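Let the Drawer Be a Little Slow
by Eusebio Bermúdez
17 February 2025

For 27 years I have made cabinets and small tables, the first part of them in my uncle's shop and the rest in my own, on the road out of Etstead. I write this in my third language, so please forgive me if a sentence stands with one leg shorter than the others. A table I would not let go like that.

My subject is drawers. I want to defend the wooden drawer that runs on wood, without metal slides, without the soft closing, without the little push that opens it. I know that most customers do not ask for it any more. In April a couple came to me for a writing desk, very kind people, and the first thing they did with my sample chest was to push a drawer with one finger and wait. They waited for it to close alone. When it stopped halfway they looked at me as if I had sold them a car without brakes.

I do not say that metal slides are bad. In a kitchen I use them, and I would be a fool not to. A drawer full of pots is heavy, it is opened by tired people and by children, and it must come out completely so that one can see what is at the back. Begoña Segura, who shared a bench room with me for four years and now makes only kitchens under the name Gretden, says that I am romantic because I do not have to carry the pots. She is right about the pots.

But a desk is not a kitchen. A chest for shirts is not a kitchen. In these pieces the drawer is opened slowly, by one person, who knows already what is inside. I believe that here the slide takes away more than it gives. It takes half an inch on each side, to begin with. In a narrow desk this is a whole row of envelopes. It also takes the reason to make the drawer well, and this bothers me more. When the slide does all the work, the box can be a little out of square, the sides can be of anything, and the maker corrects it with a screw. After some years of correcting with a screw, the hand forgets how to do it the other way. I have seen this happen in good shops, and I have seen it begin in mine.

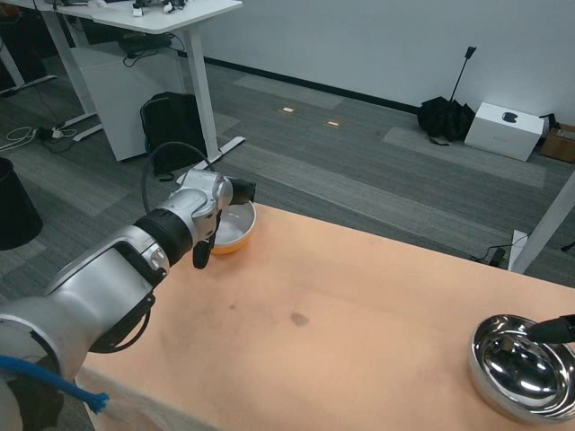
Robot arm with a two-finger gripper beside a small orange bowl.

A drawer on wood must be fitted to its own opening. You plane the side, you try it, you take it out, you look for the shiny place where it rubs, and you plane there. Then you do it again. In a dry winter you must leave more room than you like, and if you do not leave it, the telephone will ring in summer. I have had this telephone call. The customer was a patient woman, and I drove 91 miles with one plane and a piece of candle in my bag. I took off two shavings, rubbed the wax along the runners and drank her coffee. The whole repair was shorter than the coffee.

Some colleagues tell this kind of story as a proof against me. They say a product that needs a visit is a product with a fault. I understand the argument, and for a factory it is correct. But I ask what happens to the other kind of drawer when its day comes. The slide has a small plastic part inside, and after enough years the part breaks. Then you look for the same model, and the company has changed the model, and the holes are in another place. I keep in the shop a chest of drawers by Dimorico, a local firm closed long ago, with slides that no one can replace. The wood is perfect. The joints are good, better than some of mine. It stands by the door and I keep sandpaper on top of it.

There is also the question of price, and here I must be careful, because I earn from this. A set of well-fitted drawers costs more hours than a set on slides. For a desk with four drawers I count two extra days. Not everybody can pay two days, and I do not think a person has bad taste because he cannot. What I ask of other makers is only that they offer it. Many of them do not mention it to the customer. They decide alone that he would not want it, and so he never learns that there was something to choose.

The couple from April, by the way, did not choose wood at once. They went home to think, and they asked a friend, and the friend recommended a desk called the Sivakumar, which is made elsewhere and has drawers that close without a sound. They sent me a picture of it. It is a handsome desk. I answered that I could make them something of this size with slides, or the same with fitted drawers, and that they should come and open mine again, this time with something inside.

I put paper in it, a stapler, a box of pens. A drawer with weight moves differently from an empty one, lower and more calm, and if it is well fitted the air pushes a little against you when you close it. The husband opened and closed it several times while his wife talked with me about the color of the walnut. Then she also tried. They ordered three drawers in wood and the deep one, for files, on metal slides, and I think for the files they decided well.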